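Lidwood Plans Equipment Budget for Kitchen Robots

Lidwood, the company that prepares meals for small offices, will decide on Monday how much it will spend on automation next year. The first proposal is for 3 robot arms from the supplier Sovley, together with the gloves and sensors that are needed to record how people handle bottles and other packages.
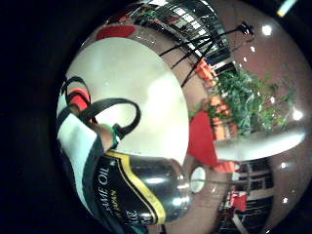 A bottle of sesame oil in a gloved hand.

Iason Mavromatis, who prepares the budget, explained that the arms are not the biggest question. "The price of an arm we know from the offer. The hours of recording we must estimate, and there it is easy to make a mistake," he said. His plan includes 400 hours of recording, and 2000 dollars are kept apart for spare cables and gloves. One replacement glove costs 359 dollars.

A second supplier, Kourkoulas, has offered to rent the same type of equipment by the month. Renting is cheaper in the beginning, but after nearly a year it becomes more expensive than buying. The offer does not include training of the staff.

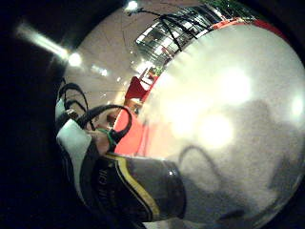
Glove with cables and a dark container with a yellow stripe.

The software will come from Brorkudetti in both cases, and its yearly license is paid from a different budget. If the plan is accepted, the order will be sent in January. Mr. Mavromatis has asked the departments to send him their lists of bottles and packages before the meeting.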